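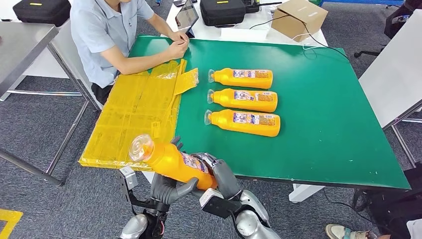

What is changing about the orange bottle? The bottle keeps its color and its clear cap, and from December it will ship in wrapped packs made up at the Cutodthorpe packing room.

CUTODTHORPE – Sundwood said today that it has moved hand packing of its orange bottles to a single room at its Cutodthorpe site. The work was previously split between Cutodthorpe and a rented unit at Bansal. The Bansal lease has ended and stock held there has been transferred.

Bottles are laid out on a green-topped table, label side up, before they are grouped and wrapped. Each label is checked by eye. A bottle with a torn or crooked label is set aside and relabeled the same day.

The room packed 2,593 bottles in its first month. Sundwood expects to reach 3,000 a month once the second table is in use. 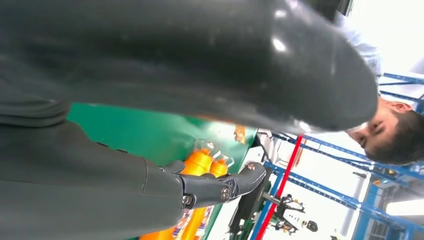
Page 2

Orders placed under the old Bansal account will be filled from Cutodthorpe with no change in price. Customers do not need to reorder. Delivery takes seven working days – the same as before.

Drevora will continue to carry the bottles to stores and will collect from the Cutodthorpe loading door at 7 a.m. Stores that want single bottles, without the outer wrap, should say so when ordering.

Sundwood packs and supplies bottled goods to independent stores.

Ends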